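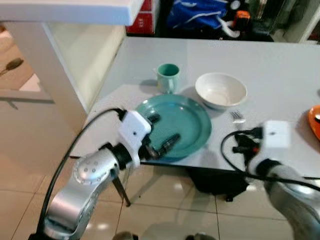 Home Kitchen Baking Bread Guides Shop Contact

Flinthorpe Kitchen > Baking > Everyday Bread > Soft Supper Rolls

245 shares | 15 comments

How to make soft supper rolls

These are the rolls I make when there's soup on the hob and not much else in the house, and I've been making them so long that the recipe card has gone see-through with butter. They're very forgiving, so if you've never baked with yeast before, do start with these!

Warm 300 ml of milk in a small pan until it feels like a comfortable bath, then stir in a teaspoon of sugar and a sachet of dried yeast. Leave it for 15 minutes, by which time it should have a bit of froth on top. If it just sits there looking flat, the yeast is probably old (mine lives at the back of the cupboard far too long) and you'll want a fresh sachet.

Tip 500 g of strong white flour into your biggest bowl with a teaspoon and a half of salt, and rub in a good knob of soft butter. Pour in the milk and bring it all together with your hand. It will be sticky, and you'll want to add more flour, but try to hold off.

Knead for ten minutes, with the radio on if you like, until the dough is smooth and springs back when you poke it. Cover with a damp tea towel and leave somewhere warm until doubled. On a cold February morning that can take two hours in my kitchen.

Shape into 12 balls, sit them close together in a buttered tin, and let them puff up again for half an hour. Bake at 190C for 20 minutes or so, then brush with melted butter while they're still hot.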